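The first thing Dinesh Varghese handed me at Sukex was a pair of grippers, one for each hand, and the second was a chair. Sit, he told me, and pick up the cup. I've been picking up cups for most of my life, so I figured I'd be good at this. I was terrible! It took me 17 tries before I stopped pinching the thing by the rim and tipping it over.

Sukex teaches robots household chores, and its method (the team calls it Senov) starts with no robot at all. People do the chore themselves, using hand-held grippers with the same kind of fingers the machine will have later. Cameras record what the person sees and what each gripper sees, and the software learns to connect the views to the movements. There are several tables to work at, and they all have numbers. I liked 4 best. 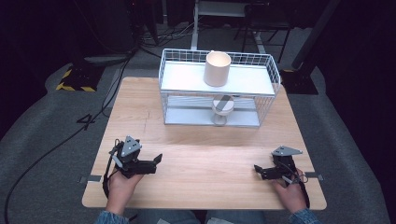
Both grippers open at table 4, with the cup on the upper shelf of the wire basket.

The basket chore sounds like nothing. Take the cup off the top, put it down on the table, put it back. But one hand has to steady the wire while the other lifts, and the early software could never get the timing between the two. Varghese's group spent a whole September on that. Their first batch was 200 recordings, all by the same very tidy engineer, and the robot that learned from them froze the moment the cup was an inch out of place.

So they went looking for messier people — people like me, I guess. The current set has 867 recordings of the basket chore, with left-handers, slow movers and plenty of fumbles that got fixed along the way. The fumbles matter a lot, Varghese told me, and he looked so pleased about it that I felt better about my cup.

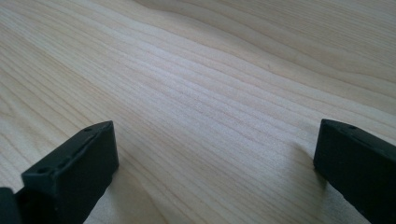
What surprised me was how much the software leans on the close-up views from the grippers. When the team took those away and trained on the head camera alone, the robot still reached for the right spot but kept closing its fingers too early. I asked if more recordings would fix that. Maybe, he said, and they plan to try it with nearly 2,000, but he'd rather have better ones from more kinds of hands.

My own recordings went into a folder named Chacko, where beginners' work waits until somebody has checked it. I haven't heard if any of mine made the cut. My wrists were sore the next day, and I caught myself at breakfast lifting my coffee with two stiff fingers and a thumb, very slowly, the way he'd shown me.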